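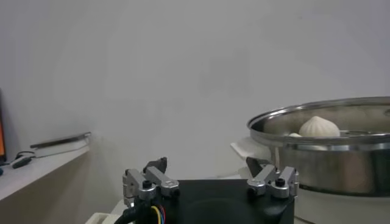
## 3. Budget before you order

1. Pick one job first. Steamed buns from a steel pot make a lovely starter!
2. Set aside 3,000 for the gripper, with fingertips and cables on their own line (ours crept up fast).
3. Measure how wide the fingers open and check it against your food *and* your pot.
4. Send the list to Krisztina Katona at Soriano by the end of March.

**Note:** Delivery takes 22 days, so plan your table space while you wait.

**Caution:** Don't order spare fingertips until the first set fits.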